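How to burn your streams into a DEM (and check you haven't wrecked it)

If you've ever run a watershed delineation on flat ground and watched your nice blue-line river get ignored in favour of a dead straight channel through somebody's field, this page is for you. I had exactly that with the Flimside catchment, where the bottom third is so flat that the elevation model can't tell river from pasture. The fix is called stream burning. You lower the cells under a known river line so the flow routing has no choice but to follow it.

It's an old trick and a slightly rude one, because you're changing your terrain to suit your map. Done with a light hand it works very well though, and I still do it on nearly every lowland job.

What you need

A DEM, ideally with a bit of spare room round the outside of the catchment. Mine was a 5 m grid resampled to 10 m, flown in 2023.

A stream line layer. It should be in the same projection as the DEM, in metres. Please check this first! I once spent a whole morning wondering why nothing had burned in, and my streams were sitting neatly in another country.

Any GIS with raster tools and a flow direction routine. I'm going to keep the menu names vague as they move about between versions, but the steps are the same in all of them.

Step 1: Clean up the lines

Stream layers are drawn by people who want a tidy map, and the routing doesn't care about tidy. Go through yours and take out anything that isn't a real flow path. Canals that cross a valley on an embankment are the classic trouble, along with pipelines and the outlines of lakes. A lake drawn as a ring will give you a moat, and the routing will send water round both sides of it or simply give up.

Then look for gaps. The usual place is under a road bridge, where the line stops at one kerb and starts again at the other. Snap those together. Braided stretches need cutting down to a single thread as well – pick the biggest channel and be brave about deleting the rest (keep a copy of the original, obviously).

My Flimside layer had 1374 segments when I got it and a good many of them were field ditches. I threw out anything shorter than 500 m that didn't join two longer bits. That's a rule for my catchment and I wouldn't copy it blindly, particularly in fenland where the ditches really are the drainage.

Step 2: Turn the lines into a raster

Convert the lines to a grid with a value of 1 on the stream and 0 everywhere else. Make sure you set the cell size, the extent and the snap grid to match your DEM. If you leave any of those on the default you can end up half a cell out, and half a cell is enough to leave little diagonal breaks all the way down a winding reach.

Some tools give you nothing instead of 0 away from the lines. Reclassify those to 0 before going on, or the subtraction in the next step will blank out your whole catchment apart from the rivers. It looks very striking and is no use at all.

Step 3: Do the burn

In the raster calculator:

burned = dem - (streams * depth)

Depth is the bit everyone argues over. I was taught to use a huge number and be done with it, and if you only want catchment boundaries you can probably get away with that. The snag is that a deep slot makes neighbouring cells look like clifftops, so any slope you work out near the river is rubbish. For Flimside I tried 2 m, then 5 m, then 12 m. Two wasn't enough to get through the old flood bank at Judow, five did it with one stubborn exception, and twelve made no difference to the boundaries except to annoy me in the profile plots. I settled on five and dealt with the exception by hand.
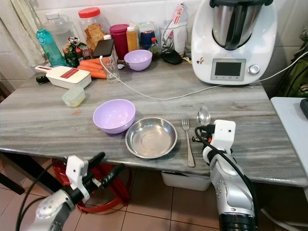
That exception was a culvert under the railway, where the embankment stands a good seven metres above the fields. What I did was draw a short extra line through it and burn that one separately, with its own depth. It took two minutes, and it saved me from gouging every other river in the catchment just to get through one bank.

If you have the patience, there's a gentler version that slopes the ground down towards the stream over a few cells either side. Halldóra Þórarinsdóttir put me on to this and it gives much nicer looking results where your lines and your valley bottoms don't quite agree. You buffer the streams, lower the buffer smoothly from its outer edge to the line, then drop the line itself a bit further. I use it when the mismatch is more than about three cells.

Step 4: Fill the sinks

Fill after burning, never before. If you fill first you've flattened all the hollows and then cut a trench through them, and the trench itself will have new pits in it wherever the original ground went up and down. Run the fill tool on the burned grid and let it sort them out.

Step 5: Flow direction and accumulation

Nothing special here. Run flow direction on the filled grid, then accumulation on that. Pick a threshold and draw the streams back out.

Now lay them over your original lines and zoom in. You're looking for three sorts of mistake:

Parallel streams, where a channel runs alongside the burned one for ages before joining. Usually your line is offset from the true valley floor.

Short cuts across tight meanders. The cell size is too coarse and two loops have merged.

Streams leaving by the wrong door. Check the line reaches past the outlet, and past the edge of the DEM if the river does.

Step 6: Compare the catchment area

Delineate from your outlet with both the burned and the unburned grids and compare the two. Look at where they differ as well as by how much. On the Zemik tributary my areas were nearly the same, but the burned one had gained a wedge in the north and lost a similar one in the east, which I'd have missed if I'd only read the totals. The eastern loss was a mistake of mine, a ditch I should have deleted in step 1.

Which grid to use afterwards

Keep the burned grid for flow directions and boundaries only. For slope, channel length profiles, cross sections or anything to do with flood levels, go back to the original DEM. I name mine with _burn5 on the end so I can see both what it is and how deep I went, after an unhappy September when I handed the Baldursdóttir office a set of average slopes worked out on the wrong one. They were very decent about it, but I did have to redo every lag time in the model.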